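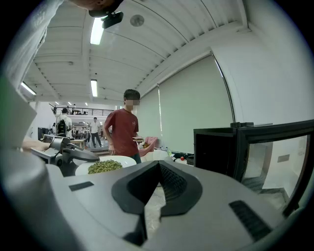 About Homari

Homari is a community kitchen and cooking school in Prarness, and we love feeding people. We teach everyday cooking to anyone who wants to learn it: teenagers about to leave home, parents who are sick of the same four dinners, retirees who have never once made a pot of soup, and plenty of people who already cook well and would like some company while they do it. You don't need to own a good knife or know what "sauté" means. Come hungry and we'll take it from there!

How we started

The school began with a pot of bean soup. Woo-jin Um was renting a small apartment above a shoe repair shop on Virág Street and cooking far too much every weekend, so he started inviting the neighbors up. The neighbors brought friends, the friends brought vegetables, and before long people were asking him to write things down. He isn't much of a writer, so he offered to show them instead.

The first real class had two students and one working burner. They made rice, a skillet of green vegetables with garlic, and a plum cake that sank in the middle (we still make that cake, and it still sinks a little, and we have stopped trying to fix it). Both of those students came back the next week with their own aprons, and one of them now teaches our bread class.

What a class is like

We keep classes to 20 people so that everyone gets stove time. You'll work at a shared table with three or four others and cook a whole meal together, start to finish, with a teacher moving between the tables. Nobody stands at the front giving a lecture. If you want to know why your onions are browning too fast, ask, and whoever is closest will come over and look in the pan with you.

Then we eat, and this is the part we care about most. Plates get filled and passed along, somebody always wants to compare one table's beans with another's, and the talk gets loud. We set aside plenty of time for it. A class runs two and a half hours, and a good chunk of that is spent with a fork in your hand.

Serving is a part of the lesson too. We talk about how much to put on a plate, what to do with a side dish that is ready before everything else, and how to get food to the table while it's still at its best. New cooks often tell us this is the bit that scares them when guests come over — the timing, the last ten minutes, everything needing to be done at once. It gets easier with practice, and we practice it every single time.

What we cook

Mostly vegetables, beans, grains and eggs, with some fish and chicken. We like food that is cheap and filling and tastes good the next day. Peas and green beans show up a lot in early summer, squash takes over in fall, and in winter we make so much cabbage that Woo-jin has a separate notebook for it. Recipes come from our teachers, from our students and from our students' grandmothers, and we have 780 of them in the binders by the door. Borrow a binder any time you like, but please bring it back!

If you have an allergy or there's something you don't eat, tell us when you sign up. We can nearly always work around it, and we'll plan the table's menu so you can eat what you've cooked.

The Stalasham Suppers

Once a month we load up the van and drive over to Stalasham, where we cook supper with whoever turns up at the old grange hall. There's no charge and no sign-up. Students who have taken at least one class are welcome to come along and help, and a lot of them do. Our May supper was a big one, with lentils, flatbread and three kinds of pickle, and we came home with empty pots and a very long list of requests. The next supper is on June 7, 2024. Doors open when the bread comes out of the oven.

Come and see us

You'll find us at 22 Virág Street, a few doors down from where it all started. The blue door sticks, so give it a good push. If there's a class on, come in anyway and have a look around. Someone will probably hand you a plate. To book a place, stop by the front desk or call us in the afternoon, when the stoves are off and we can hear the phone.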